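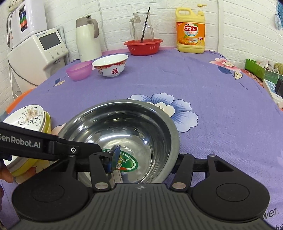

Grab bar backing, upstairs bath

July
Posted by Manolis Stergiou

Print this post | E-mail this post

The wall beside the toilet is open, so the backing for the grab bars went in first. The old bar was held by 2 plastic anchors in drywall, and one of them pulled out by hand.

The studs are at 16 inches on center, which does not line up with where my mother wants the bar. I let a 2x8 into the studs, flush with their faces, and ran it the full width of the bay and one bay past it. That leaves room to move the bar up or down a couple of inches once she has tried it. Each end has 3 structural screws. Drywall screws are too brittle for this and should stay in the box.

The bar is a Flillwood, 24 inches, brushed, with a 200-pound rating on the card. I would have liked a higher number. The Sirneck bar has one, but its flange covers the screw heads with a snap ring that I could not get back off without scratching it.

Height is the part I changed my mind on. The usual figure is 33 to 36 inches from the finished floor. Eirini Stefanou, the occupational therapist, had my mother sit and stand with a strip of tape on the wall, and we settled on 33. Remember to add the tile and thinset when measuring from subfloor – I nearly did not.

Before closing the wall I took photos with a tape measure held against the studs. The tile goes up Wednesday. The shower side still needs blocking for the fold-down seat, and I have not picked a seat yet.

Recent posts
Replacing the Nerkley shower valve
Lever handles on the hall doors
Threshold ramp, second attempt
Toilet risers compared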